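How do I get creases out of dress shoes?

I dug out my black leather pair for a wedding and the toes are so wrinkled! Is there hope?
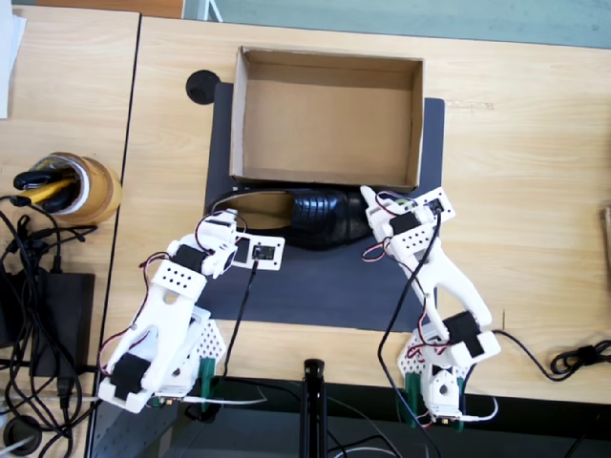
Brandby Shoe Care Club

Posted by puvura235

Oh, there is, don't worry! Stuff them with newspaper, rub in a little conditioner and leave them overnight, well away from the heater. 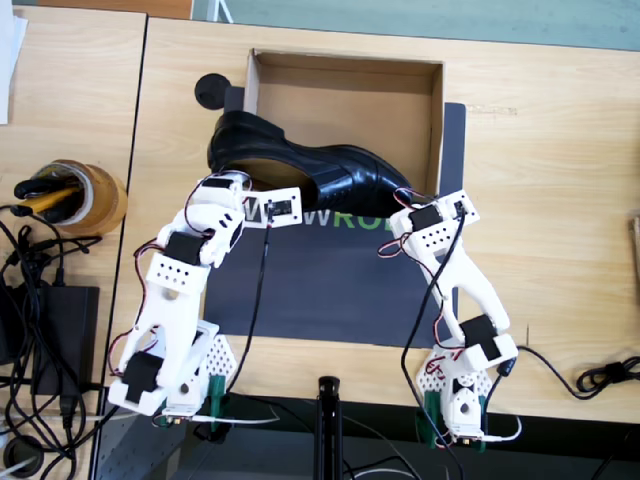

Conditioner needs time to sink in, so be patient with it (I wait 3 days). Go gently along any stitching near the toe, like on the glossy black one by the box, where cream loves to collect.

Posted by gerumo391

cedar shoe trees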